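아이가 두 돌을 넘기면서 우리 집 태블릿에는 장난감 자동차 영상만 쌓였다. 12월 들어 감기로 집에 있는 날이 길어지자 보는 시간이 더 늘었다. 그래서 한 달 동안 옆에 앉아 같이 보고, 뭘 보는지 적어 봤다.

제일 많이 본 건 Avero라는 채널이다. 나무 트랙에서 작은 자동차를 색깔별로 굴리는 영상이 대부분이고 말소리는 거의 없다. 손만 나오고 배경음악이 깔린다. 구독자가 많은 채널은 아닌데 아이는 썸네일만 보고도 찾아낸다. 한 편이 짧아서 끊기는 좋다. 문제는 다음 영상이 바로 이어진다는 점이라 자동재생부터 껐다.

두 번째는 Waltthorpe. 여기는 내레이션이 있고 자동차마다 이름이 붙어 있다. 소방차, 청소차, 레미콘 같은 단어를 아이가 이 채널에서 배웠다. 영어판과 한국어판이 따로 있는데 아이는 둘 다 상관없이 본다. 다만 중간에 장난감 상자를 통째로 쏟는 장면이 매번 나오고, 그걸 본 뒤로는 집에서도 블록 통을 꼭 뒤집는다.

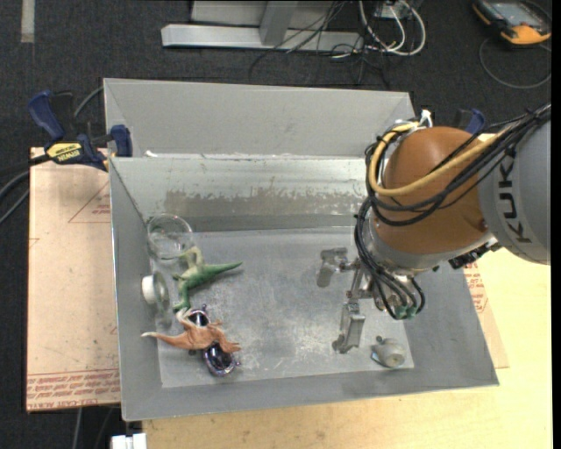
Sernthorpe는 며칠 보다가 차단했다. 내용이 험한 건 아니다. 제목에는 숫자 배우기라고 써 놓고 실제로는 새 장난감 포장을 뜯는 영상만 190편 넘게 올라와 있었다. 같은 영상을 순서만 바꿔 이어 붙인 것도 꽤 됐다. 아이가 화면을 가리키며 사 달라고 하기 시작한 것도 이 무렵이다.

지금 우리 집 규칙은 이렇다.

- 영상은 하루 2번, 점심 먹고 한 번, 저녁 먹기 전에 한 번
- 보기 전에 몇 편 볼지 같이 정한다
- 자동재생은 항상 끈다
- 검색은 어른이 한다

처음 며칠은 많이 울었다. 저녁 6시쯤이 제일 힘들었고, 밥하는 동안 그냥 틀어 준 날도 있다. 일주일쯤 지나니 "한 개 더"라고는 해도 태블릿을 직접 덮는다.

재생목록도 따로 만들었다. 100편 넘게 저장돼 있던 걸 지우고 열 편 정도만 남겼다. 늘 보던 것만 있어도 아이는 불만이 없다. 오히려 아는 장면이 나오면 먼저 소리를 낸다.

Rutherford라는 동요 채널도 추천받았는데 아직 몇 편밖에 못 봤다. 율동이 느리고 화면 전환이 적은 편이다. 광고가 어디에 붙는지는 좀 더 봐야 알 것 같다. 다음 달에 어린이집을 다시 나가면 점심 시청은 주말에만 하기로 했다.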